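Trokier teaching kit review: hand guiding, remote control and a very fiddly processor

I've had the Trokier teaching kit in use since November, so I reckon I've earned the right to moan about it a bit (and to gush about it a bit as well, because I do like it). If you're new to these, it's an add-on set for a robot arm you already own. You get a pair of handles that clamp on near the wrist for hand guiding, a tabletop controller for driving the arm from your chair, and the Du software that records whatever you do and turns it into something the arm can learn from. I paid 1,626 for the full set including postage. Not pocket money! The hand-guiding half can be bought by itself, and I'll come back to whether you should.

My job for it was working on old desktop computers. I do refurbishing out in Trirkham and the bit I most wanted to teach was handling the processor: getting the gripper down inside a case, over an open socket, holding a chip by its edges. It's a mean test for any teaching kit. There's a metal cage on one side, cables on the other and a socket full of pins that will not forgive you.

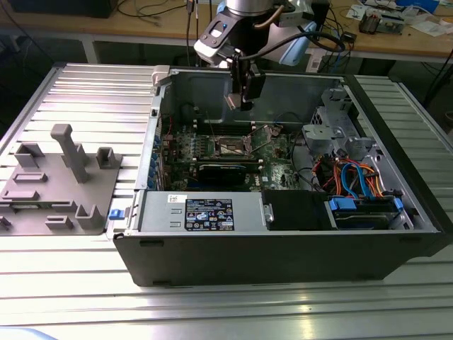 The gripper down inside the Dell, with the socket bracket lifted.

Setting up took me most of a Sunday. The clamps are lovely, proper chunky things, and the handles went on first time. The software was another story. Du wants to know the weight of your gripper before it will let the arm go slack, and if you type in a number that's a bit off, the arm slowly sinks while you're looking for your tea. Mine did exactly that over a bare table, thank goodness. The manual puts the weight check on page 20, well after the page that tells you to let go of the arm. Please swap those round, Trokier.

Hand guiding first, then. You squeeze the handle, the arm goes light, and you push it where you want it. For big moves it's wonderful, and I had the swing from the fixture plate over to the computer recorded before the kettle boiled. It feels natural in a way I hadn't expected, like moving a desk lamp. The trouble starts once you're inside the case. Your own hands and forearms are up near the wrist, so you're craning round them to see the socket, and the last little push always has a wobble in it. The wobble gets recorded too. There's a smoothing slider, which helps, but set it too high and it rounds off the small nudges you made on purpose.

So for close work I switched to the remote controller, and that's where the money went, as far as I'm concerned. You move a small jointed stick on your own table and the arm copies you. There's a scale knob, and turned right down, a big sweep of my hand becomes a tiny creep at the gripper. My shoulders stopped aching, I could see properly, and the recordings came out far cleaner. 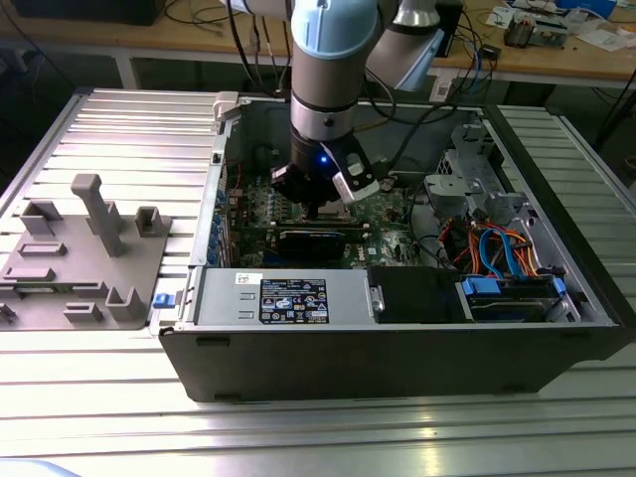
Reaching in over the graphics card, cables and all.

Things I'd want to know before buying: cable room. The arm already has black cables hanging off it, and a desktop case has its own tangle of SATA leads, so you spend a lot of time thinking about what might snag on what. The kit comes with three cable ties and a strip of sticky hooks, and that's your lot. I bought a bag of Flustotmont clips and they've been far better. I'd also say sort out a fixture plate early on. I wasted my first few evenings putting parts down by eye, and every recording began from a slightly different spot, which is fine when you want variety and maddening when you're just trying to find out if the thing works at all.

What the controller doesn't give you is feel. There's a faint buzz in the stick when the gripper meets something, but it's the same buzz for a cable as it is for a heat sink. With a processor you really want to know if you've touched down square or on one corner, and you have to judge that by eye. I lean on the wrist view for it constantly. Du lets you put that view full screen with one key, and I would be lost without it.

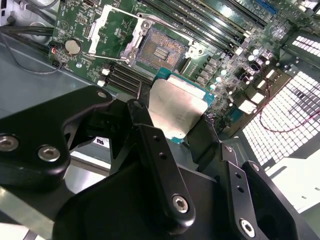 Wrist view: chip in the fingers, empty socket just beyond.

It shows the edge of the chip and the pins together, so I can get the tilt sorted before I go anywhere near the socket. The view does bleach out on shiny metal, mind. The grille on this case goes almost white and I've ended up fiddling with my lamp more than I'd like.

Du's recording side is good, with a few daft choices. You can trim the start and end of a take, mark it as a keeper or a dud, and add a note. You can't cut out the middle, so one sneeze and the take's gone. Saving takes 11 seconds every single time, with a little spinning wheel, and you can't start the next take until it's done. Over a long evening that gets old. On the plus side it has never lost a recording, and the files open in other programs without any fuss.

Customer service was friendly. I asked about the sinking arm and got a useful reply the next morning, plus a link to a newer manual (same page order, sadly).

Would I buy it again? Yes, but I'd go about it differently. If your work is picking up boxes or wiping surfaces, get the hand-guiding set and keep the change. If you're poking about in anything cramped, get the full kit and expect to use the controller for nearly all of it. My handles have been sitting in the drawer for weeks now, apart from the odd big move.

Four stars from me. I'd make it five if they let me cut the middle out of a take.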